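Trurum Community Help > Parish & Congregation Life > Communications

Is a parish app worth it, or is the printed bulletin still fine?

Asked by Deolinda Vieira
506 views, 3 answers

I'm on the pastoral council at a mid-sized Catholic parish and I've been asked to write up an opinion on whether we should pay for a parish app. The one being pushed is called Gorker. It would cost us $1,395 a year. For that we get push notifications, a daily reading, a prayer wall, online giving and something the brochure calls a "digital discipleship pathway," which I have read four times and still can't explain to my husband.

Our pastor is keen. He came back from a diocesan day on evangelization in May with a folder of handouts, and every one of them said the Church has to be where the people are, and the people are on their phones. Fine. I'm on my phone too. I'm mostly looking at the weather and my sister's dog.

What bothers me is that we already have a website nobody updates (the Lent fish fry is still on the front page) and a Facebook page where two people argue about kneeling. We print 184 bulletins a weekend and there are hardly any left in the racks after the last Mass. I don't see what an app does that those three things don't, if we used them properly.

So my questions are:

Has anyone's parish used an app for more than a year, and did people keep opening it?

Did it bring in anybody who wasn't already in the pews?

If we say no, what do I suggest instead that doesn't make me sound like I want to go back to mimeographs?

I'm not against technology. I would just like to see one number that didn't come from the company selling it.

Answer 1 (accepted)

We had an app for two years. Not Gorker, a different one called Fakura, but from your list the features are the same down to the prayer wall.

First year: a big push at all the Masses, a table in the narthex with teenagers helping people install it, a good number of downloads. The sales rep sent us a chart with a line going up. I asked for the number of people who opened it in a given week and got a different chart with a different line going up. It took me several emails to get the weekly figure, and once I had it I understood why it took several emails. Nearly all the use was people looking up Mass times around Christmas and Easter, and those are on the website.

The prayer wall was the part I had hopes for. It was used by the same handful of women who already ran the prayer chain by telephone, and after a while they went back to the telephone. One of them told me she likes to hear the person's voice, and I had no answer to that.

Did it bring in anyone new? I can't name one. A person who doesn't go to church does not download a church's app. I would be glad to be shown otherwise.

On what to suggest instead, I'd put this in your write-up, in this order:

1. Fix the website. Mass times, confession times, the address, a phone number that a human picks up. Take down the fish fry. Somebody visiting town looks at that page and nothing else, and if it's wrong they go to the parish across the river.

2. Give one named person the job of updating it, with a fixed hour to do it. Ours does it at 10 a.m. when the bulletin goes to the printer, so the two always match.
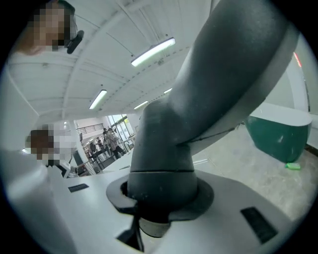 3. Start a plain weekly email. Four or five short items and a line from the pastor in his own words. Ours has outlived the app and it costs very little. Keep the pastor's part short, or he will discover he is an essayist.

4. Keep the printed bulletin. If the racks are nearly bare after the last Mass, then it's being read, or at least carried home, and that's already a better result than we ever got out of a notification.

5. Only then look at an app again, and ask for weekly opens from three parishes your size, with the names of people you can call.

If the company won't do number 5, you have your opinion written for you.

Comment from Deolinda Vieira: Thank you, this is very close to what I suspected. I asked the rep for weekly opens this afternoon and was told they "measure engagement holistically." I'll keep asking.

Answer 2

I think you're both being a bit hard on it. Our parish (Ayala Street, if anyone here knows it) uses an app for giving and the giving went up. Young families don't carry checks. That alone paid for it. I don't know about the discipleship stuff, I've never clicked on it.

Comment from the author of Answer 1: Fair point on giving, but you can put a giving link on the website and in the email without buying the rest. Did giving go up from the app, or from having any online option at all? We had the same bump and it was there before Fakura was - we only noticed when we put the two years side by side.

Comment: No idea. Our finance people said the app.

Answer 3

the pope has a twitter so i dont see why a parish cant have an app. just try it for a year

Comment from Deolinda Vieira: It's the $1,395 part of "just try it" that I have to explain to the council.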